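Print this page | E-mail this page

We use cookies to remember your preferences. By staying on this site you agree to their use. OK

Home Upholsterer Wanted, and Sleepers Too! The Stedby Guest House, Silton

We are a small and rather old-fashioned guest house on the hill above Silton, and after a busy May we find ourselves looking for two kinds of help at once, so please read to the end even if the first part isn't for you (the second part comes with breakfast).

The first is a paid, part-time post for somebody who can sew, stuff and mend. You would look after our cushions, bolsters, headboards and curtains, two mornings a week to begin with, in the sunny workroom behind the kitchen. 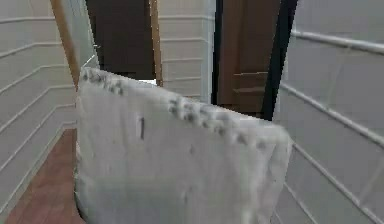 We don't mind in the least where you learned your trade, whether at a college, in a factory or at your grandmother's table. What we'd love is a patient eye, and a feeling for when a thing should be restuffed and when it should be left alone. Big, pale, lumpy pieces like the white one in the hallway, with the dark gray speckles along its top edge, are just the sort of puzzle we hope you would enjoy! A heavy-duty machine is provided, as are thread, batting and all the coffee you can drink. Pay is $968 a month, and there is room for more hours in the fall if we suit each other.

Now for the sleepers. We are trying out new pillows from Tostero, a little workshop down the valley, and we need eight people to stay two nights each and tell us, frankly and at whatever length you like, how they slept. 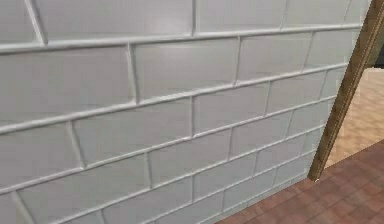 Light sleepers, heavy sleepers, snorers and people who read until two in the morning are all welcome, and you needn't know a thing about bedding. You'll fill in a short form each morning and have a chat with us over eggs and toast. We would also be glad of a word about the house itself, right down to whether you find glossy pale gray tile, laid like brickwork up to its wooden trim, restful or a bit chilly to look at, as our own family can't agree. You must be 18 or over and free of feather allergies.

To apply for either one, write to us at The Stedby, 504 Ciobanu Road, Silton, by June 16, 2023. A page about yourself is plenty, though we do enjoy a long letter.

Sign up for our newsletter and join 2,675 other friends of the house. Unsubscribe at any time.

Print this page | E-mail this page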